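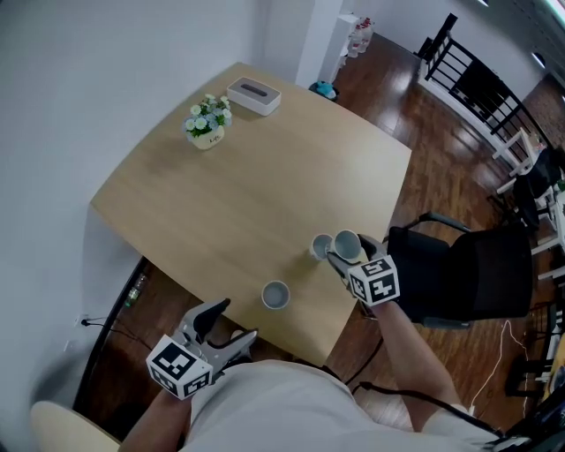
I want to push back on the paper cup plan before it gets treated as settled. The proposal in the last digest was that we drop the shared mugs on the second floor, order paper cups by the case, and keep them on the break table so people can help themselves. It reads well. My trouble is that it was written from a catalog, and the catalog doesn't know what our table is like. Three small gray cups out on the pale table is a perfectly good amount of cup, and even then two of them have ended up nearly touching at the right-hand side while the third sits off by itself. The flowers and the tissue box have the far end. There is a decent stretch of bare wood in between, and I would like it to stay bare, as it's where people put their lunch.

For those who skipped the digest, the part I am objecting to:

> We suggest moving to disposable cups for the second floor
> from May. Grandeo will supply the small size in cases of
> 2,105. One case would replace the mugs entirely and should
> see us through to the fall. The cups can be left out in
> stacks on the break table so there is no need for a
> cupboard. This removes washing up, removes the drying rack,
> and frees the counter by the sink. The small size also
> cuts down on waste, as people pour only what they will
> drink.

Taking it a bit at a time.

"Should see us through to the fall." Says who? I went back through the supply book for the first floor, which switched to paper before we did, and they got through 1,710 cups in the stretch they bothered to write down. The first floor has fewer people on it and half of them carry their own bottles. Nothing in the digest says how the estimate for our floor was made. If somebody did the arithmetic I'd like to see it, and if nobody did, the sentence should come out.

"Replace the mugs entirely." I doubt it. When the Pulura building tried this the mugs went into a box, the box went under the sink, and in a few weeks there were mugs on every windowsill again plus a sleeve of paper cups lying open beside the kettle. So they had both, and both needed looking after. People like a handle. I don't see anything in our plan that would make us behave better than they did.

"Left out in stacks." This is the piece I like least. A tall stack of paper cups is a nuisance. You try to take the top one and you take four, then you try to pull them apart with your thumbnails, and the three you didn't want go back on the stack having been handled all over. Or you put them down on the table by themselves, and the next person can't tell whether they are clean or somebody's. A single clean cup standing open on a shared table looks exactly like one that has been used for water. I have thrown away plenty that I suspect were fine. So, I am sure, has everyone reading this.

"No need for a cupboard." A case that size comes in a carton, and the carton has to live someplace. The table won't do. The space under it won't do either, as there are chairs to be pulled in and out. The closet by the stairs already has the Chiang folding screens in it, which have been waiting to be collected for so long I've stopped asking.

"Removes washing up." It removes some. The coffee pot still needs washing, so do the spoons, so does the milk jug. The rack stays whether there are mugs on it or not.

"The small size also cuts down on waste." I'd believe this if I had ever seen a person drink one small cup of water and stop. They fill it, drink it, put it down, go answer the phone, come back, forget which was theirs and take a new one. A bigger cup gets carried back to the desk. A little one gets left behind because it seems to be nothing.

I'm not attached to the mugs. Several of them are stained past saving and one has a chip right where your lip goes. I would be fine with paper if it came with some sense about how it's kept. What I could live with:

Buy a small lot first. Selalov sells sleeves, and I asked them for a price on 127 cups, an odd number that comes from the way they bundle the end of a run. It works out dearer per cup than the case from Grandeo. It also fits on the shelf over the sink with no new furniture, and if the whole thing is a flop we are out very little.

Put them in a dispenser on the wall, one of the tube kind where you pull from the bottom. There is plenty of plain white wall behind the table and nothing hanging on it that I'd be sorry to lose. One cup comes out, the rest stay clean, and the table stays a table.

Keep a pencil on a string. If people want to reuse a cup, let them put initials on it. I know how that sounds. It worked in the old building.

Leave the plant where it is. I mention it because the last time the break area was "freed up" the plant was moved to the counter by the sink, where it got the dregs of everybody's coffee, and it took a long while to come back. It's in flower now and I would like it left alone. Same goes for the tissues. The far end of the table is a good place for them, people know to look there, and they are in nobody's way.

And a bin. The digest doesn't mention a bin anywhere. If you put out cups you throw away, you need somewhere to throw them, close enough that a person doesn't have to cross the room. The one by the door is small and always full of envelopes. Without a proper bin the cups will stay on the table, and by the middle of the afternoon we'll have a table full of cups with an inch of water in each.

On the cups themselves, I have less to complain about than I expected. The gray inside with the thin white rim is nice enough to look at, and against the light wood they don't shout. I'm less sure about how they hold up. My experience with thin paper cups is that the rim goes soft after the second filling and the seam lets go after the third, generally over somebody's papers. I'd want to see one filled with hot coffee and left to stand for an hour before we buy a carton of them. The supplier's sheet says "suitable for hot and cold," and every supplier's sheet says that.
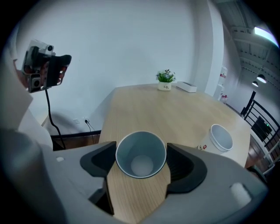
The answer that came back on the list was that I am making heavy weather of a paper cup, that the first floor's numbers shouldn't count because they ran their switch over the open house, and that a dispenser would be one more thing to clean and refill. The same reply said that stacks are fine if they are kept short and upside down, and that anyone who pulls four cups at once should slow down.

I'll give some ground on that. The open house is a fair point and I had forgotten it. If those weeks come out, the first floor looks a good deal more sensible, though it still doesn't tell us what our floor would use. Short stacks kept upside down would deal with the dust and most of the clean-or-used question too. An upside down cup is clean, a right side up cup belongs to somebody. I could remember that rule, and I think most people could.

I don't accept that a dispenser is trouble. You fill it when it's empty. Somebody has to put the stacks out too, and somebody has to straighten them up when they've been knocked over, and with stacks that's every day. As for cleaning, wipe the outside when you wipe the table.

I also didn't get any answer about the bin, or about where the carton goes. These are dull questions and I'd still like them answered before any order is placed. If the answer to the carton is "the closet by the stairs," then somebody needs to get the Chiang screens out of there first, and I would ask that it be done before the cups arrive, so they don't spend the summer in the hallway with everyone walking sideways past them.

One more objection, a small one. The plan talks about the counter by the sink being freed as if that were a prize. Freed for what? An empty counter in this building lasts a day and a half. Last time it filled up with a broken toaster and a box of lamp parts. I would sooner have a drying rack there with a few mugs on it than find out what's next.

So for the record, I'm against the case. I'm in favor of a sleeve or two from Selalov, a real bin, and a look at how it went before anybody spends more. Keep a few of the better mugs back for people who want them. The chipped one can go, and I'll take it out myself.

If the order has already gone in, please say so on the list and I'll stop writing about it and start clearing a shelf.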